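How to Set Up a Rugged Phone So the Battery Lasts Through a Long Trip

6 min read

I love rugged phones. I've carried one on every hiking and fishing trip for years, and the big batteries are half the reason. But a big battery only gets you so far if the phone comes out of the box with everything switched on! A little time in the settings makes a huge difference, and you don't need any special tools or apps to do it.

I'm using my Marnholm for these steps. It runs a pretty plain version of Android, so the menus should look close to yours. If a setting isn't where I say it is, pull down from the top of the Settings screen and type the name into the search box. Phone makers love moving things around.

Before you start

Charge the phone all the way to 100 percent and install any waiting system updates. Updates chew through power in the background, and you don't want one kicking off at the trailhead. Restart when it's finished, then leave the phone alone for a bit so it can settle down.

Step 1: Find out what's eating your battery

Open Settings, then Battery, then Battery usage. You'll get a list of apps with the hungriest at the top. Mine was a real eye-opener the first time. A weather widget I'd forgotten about was sitting right up there with the screen!

Tap any app that looks out of place. You'll usually see a choice between Unrestricted, Optimized and Restricted. Set things like shopping apps and games to Restricted. Leave your messaging app and your alarm clock on Optimized, or you may miss something you care about.

Step 2: Tame the screen

The screen is the big one on nearly every phone. Go to Settings, then Display, and change these:

- Turn on dark theme. It helps most on OLED screens, but it's easier on the eyes at night with any phone.
- Set the screen timeout to 30 seconds.
- Turn off the always-on display if you have one.
- If your phone has a high refresh rate option, drop it to standard.

Leave adaptive brightness on for now. In full sun you'll want the screen bright enough to read a map, and it will dim itself again in the shade.

Step 3: Sort out the radios

Your phone works hardest when it's hunting for a signal. Out in the hills it can hunt all day long, and that drains a battery faster than almost anything else. If you know there's no coverage, switch on airplane mode. GPS still works in airplane mode on most phones, so an offline map will keep tracking you just fine (try this at home first).

Next, go to Settings, then Location, then Location services, and turn off Wi-Fi scanning and Bluetooth scanning. These keep looking for networks even when Wi-Fi and Bluetooth are off. Lots of people have never opened this menu, and it's one of my favorite tricks.

Step 4: Make a night routine

Overnight drain is sneaky. A phone that goes to sleep with you at a healthy level can be well down by breakfast, all without you touching it. Do this part at home or in your room the night before you head out, so you know it works.
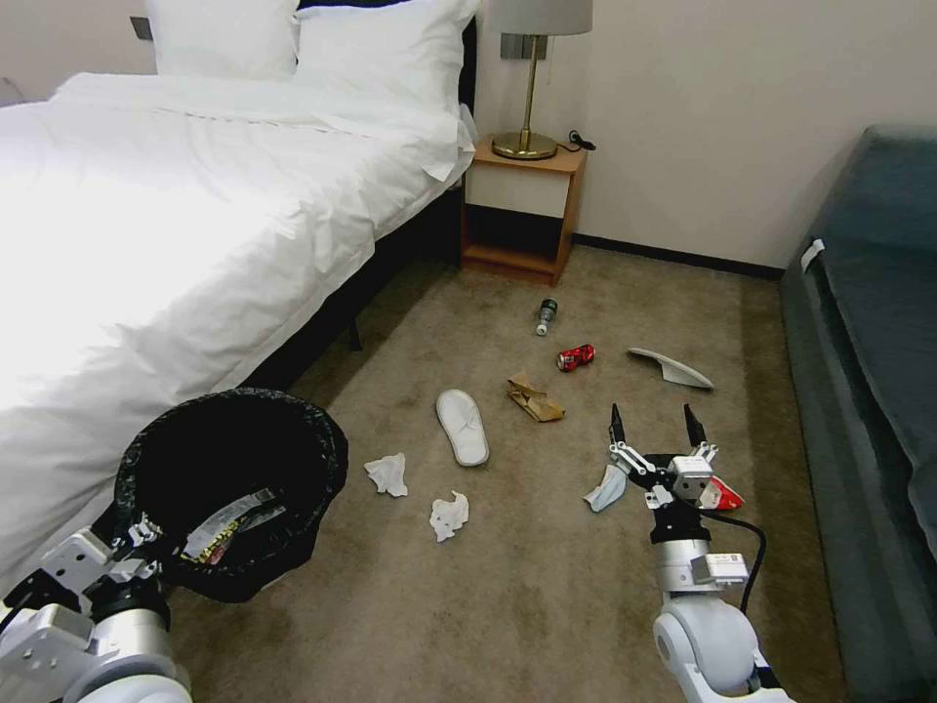 A nightstand next to the bed is a handy spot for an overnight drain test.

Open Settings, then Modes or Do Not Disturb, and set a schedule that starts at your bedtime. Then go back to Battery and have Battery Saver come on by itself at a set level. I use a fairly high number on trips because I'd rather have a slower phone than a dead one.

Now run the test. Write down the battery level, unplug the phone, and leave it until morning. If it drops by 3 percent or so, you're in great shape. If it drops a lot more, go back to Step 1 and look at the list again. Something is staying awake, and the list will often tell you what it is.

Step 5: Program the side key

Most rugged phones have an extra button, and it's so useful! On my Marnholm it's under Settings, then Shortcut key. You can set a short press, a long press and a double press. I have mine like this:

Short press: flashlight
Long press: Battery Saver
Double press: camera

Having Battery Saver on a real button means I can switch it on with gloves and without waking up the whole phone to dig through menus. If yours has an extreme power mode, the long press is a good place for that too.

Step 6: Pack the right charger

I carry a small Flumel power bank and a short cable. Short cables are less annoying in a tent and they don't catch on everything. Check that the plug fits all the way in, because the charging port on a rugged phone can be set deeper than normal and some cables with chunky ends won't reach. I found that out with an old Claeys cable that had worked on all my other phones.

Make sure the port is dry before you plug in, even on a waterproof phone. Shake it out, wait, and close the rubber flap firmly when you're done charging.

When you get home

Turn scanning back on if you use it, and check that airplane mode is off. I once spent half a day in September wondering why it was so quiet!

Updated 3/24/25: added the Location services menu to Step 3.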